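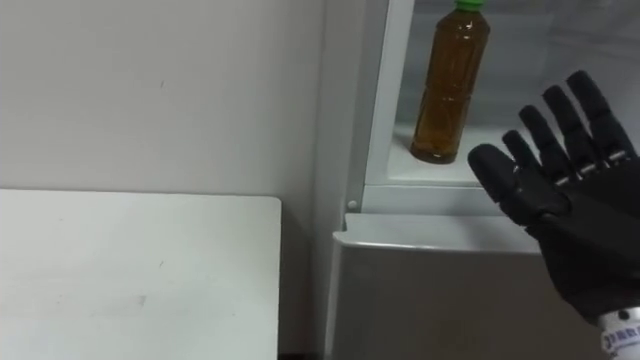 Bottled drink stored upright in an open refrigerator, with a white table alongside.

Support > Kitchen and Break Room > Refrigerator FAQ

Refrigerator placement, drink storage and cleaning

These answers apply to the white refrigerators supplied with Plondolport furnished apartments and shared kitchens. Model-specific values are on the rating plate inside the cabinet. Where the plate and this page differ, follow the plate.

Placement

Can a table stand directly beside the refrigerator?
Yes, on the side opposite the hinge, provided the table does not touch the cabinet. Leave a gap wide enough to pass a folded cloth through. A table in contact with the side panel picks up compressor vibration, and loose items on it may rattle or creep toward the edge.

How much clearance is needed on the hinge side?
Enough for the door to open past 90 degrees. Shelves and drawers need the door fully clear of the opening before they will slide out. If a wall limits the swing, request a door reversal (see Service requests).

Does the cabinet need to be level?
It should be level from side to side and tilted very slightly backward. Turn the two front feet until the door swings shut from half open. If the door drifts open, raise the front feet one turn each and try again.

Can I move the refrigerator myself?
Within the same room, yes. Empty it, unplug it and tape the door. Keep it upright. If it has been laid on its side for any part of the move, stand it upright for 12 hours before plugging it in.

Can I put a power strip behind it?
No. The refrigerator must be plugged directly into a grounded wall outlet.

Storing drinks

Should bottles stand upright or lie flat?
Upright, wherever the height allows. An upright bottle takes less shelf depth, and a cap that has been opened and reclosed is less likely to seep. Lay a bottle flat only if it is unopened and something keeps it from rolling.

A tall bottle does not fit under the shelf above. What should I do?
Move the upper shelf up one position:
1. Clear both shelves.
2. Lift the rear of the upper shelf and draw it forward.
3. Reinsert it one rail higher, with the thick lip at the front.
4. Press down on both front corners to confirm that it is seated.
Do not force the door closed against a bottle. The door liner cracks before the bottle gives.

Where is the best place for bottled tea and juice?
Unopened, shelf-stable bottles can go anywhere in the compartment. Once opened, put them on a main shelf. The door is the warmest area and is better suited to condiments.

How long can an opened bottle of tea be kept?
Go by the label. Shared kitchens apply a stricter rule: opened drinks without a name and date are discarded at the weekly clear-out. Unopened drinks are left in place unless past their printed date.

Why does my drink freeze at the back of the shelf?
The rear wall is the coldest surface in the compartment. Keep bottles clear of it, and check that the dial has not been turned past the middle setting. Drinks low in sugar, unsweetened tea included, freeze sooner than soda or juice.

How much weight will a shelf take?
The limit is 30 pounds per shelf, spread evenly. Heavy bottles belong on the lowest shelf.

Can I chill hot tea in the refrigerator?
Let it cool on the counter first. A hot container raises the temperature of everything near it and puts condensation on the walls.

Door and seal

What are the small round stoppers for?
They are bumpers or hole plugs, depending on position. Bumpers cushion the contact between parts. Plugs cover screw holes left free for reversing the door. Neither should be pried out for cleaning. Replacements are stocked as part 14 in the Stirkholm small-parts kit.

How do I check the seal?
Close the door on a strip of paper and pull. There should be light resistance. Repeat at each corner and at the middle of each side. If the paper slides out freely at any point, wash the gasket with warm water and dish soap, dry it, and test again.

How long can the door stay open?
Keep it under a minute in normal use. For cleaning or restocking, switch the unit off and move perishables to a cooler.

Cleaning

How do I remove gray marks from a white tabletop?
Most are rubber or metal transfer from objects dragged across the surface. Use a damp microfiber cloth with a drop of dish soap, then a melamine sponge with light pressure if the mark remains. Test the sponge at a rear corner first, as it can dull a glossy finish. For abrasive paper, use 3,000 grit or finer, and only on tabletops the care sheet lists as solid surface.

Can I use the same method on the wall?
Not on matte paint. A melamine sponge leaves a shiny patch that is more noticeable than the scuff. Use a soft cloth wrung out in plain water and dab. Marks that stay after two attempts should be left for repainting.

What can I use inside the compartment?
Two tablespoons of baking soda in a quart of warm water. Wipe the walls first, then the shelves, then the floor of the compartment. Bleach and scented sprays are not recommended, as the plastic holds the odor.

Tea has leaked under the front lip of a shelf. How do I get it out?
Remove the shelf and let it reach room temperature before it touches warm water. Soak the front edge for ten minutes, then run a soft toothbrush along the underside of the lip. Dry it fully before refitting.

How do I clean the gap between the table and the refrigerator?
Pull the table out. Do not push a rod or a vacuum wand into the gap, which can scratch the side panel. Lacerda tables have felt pads under the legs and slide without lifting on hard floors. On carpet, lift with two people.

Service requests

Who handles door reversals?
Duván Restrepo's team, by request through the Flerura portal. Select Appliances, then Door. Empty the door shelves before the appointment.

Who do I contact about a damaged shelf or tabletop?
Kinga Magyar in furnishings. Include the apartment or kitchen number and the part number molded into the underside, if there is one.

Are shelves charged for if broken?
One replacement shelf per tenancy is free of charge. Further shelves are billed at cost.

Last reviewed: Sunday, April 5, 2026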